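**Starkedura after-school robotics club: progress report to the Redon fund**
29 October 2021

Hello again! You asked for a page or so on how the first half of the term has gone, so I'll try to keep it to that (I did run on a bit last time, sorry).

First the money, as I know that's what gets read first. Of the grant we've spent £605 so far. Most of that went on the soft gripper and a spare set of fingers for it, then cables, a second power supply and a big box of table-top bits from the pound shop and people's kitchens. The receipts are in the shared folder, apart from the one for the power supply, which I'm still chasing. The arm itself is on loan from Benítez until the summer and costs us nothing except the insurance, and the school has paid that out of its own pot.

We have 20 students signed up, from three year groups, and they work in teams at the one arm. That means a lot of waiting for a turn, and it's the thing they grumble about most. I've tried putting the waiting teams on the simulator and it sort of works -- the younger ones like it, the older ones say it's cheating because nothing in there ever rolls off the table. Fair point, really.

The project for the term is what the students have named Noser. It's their program for tidying a table: find an object, decide how to pick it up, put it where it belongs. They wrote the task list themselves and I only vetoed one thing on it (eggs). The rule is that everything has to be the sort of stuff you'd find lying about at home, in whatever muddle it happens to be in, and the team whose turn it is doesn't get to choose the layout. The other teams do that, with great relish.

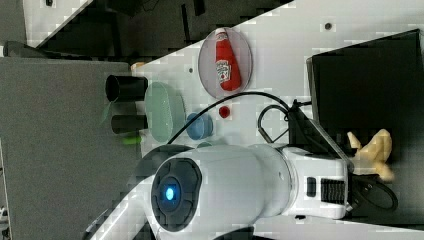
Picking up is going better than I'd hoped. The soft fingers forgive a lot of bad aim, and the students have worked out that going in slowly from straight above gets them most of the small round things. Bottles are harder. They want to grab a bottle round its middle, but if it's lying on top of something else the fingers catch the thing underneath as well, and then you've got two objects in the air and an argument about whether it counts. We've now written down that it doesn't.

Putting down is where we're behind. The plan I sent you said all the teams would have a full pick-and-place run by half term, and only 2 of them have. The rest can pick up and carry but they let go too high, so things bounce. One team has started lowering in little steps and checking at each one, and it's painfully slow to watch but it does seem to be the way to go, so I've asked them to show the others after the break.

We also lost a whole session to a loose connector. I spent most of it under the table with a torch while the students read me bits of the manual in silly voices. On the plus side they now check every plug before they switch on without being told, and they've made a start-up checklist which is better than mine was.

Attendance has been good. We lost a couple to football early on and gained a couple back when football finished. The teams are mixed by year and I'm glad I stuck with that -- the Year 9s explain things to the Year 7s far more patiently than I do.

What's next: get everybody through a full run, then start on the sorting part, where Noser has to put kitchen things in one tray and everything else in another. The open evening for parents is in January and the students want to run it live with a table the parents have messed up themselves. I think it's a bit brave but I've said yes.

One request, if I may. I'd like to move £5 a head out of the travel line, which we won't use this year, and put it towards a second camera and some trays. It doesn't change the total. If you're happy with that, a quick yes by email will do and I'll redo the budget sheet. You'd be very welcome at the open evening too, I'll send the date as soon as the hall is booked.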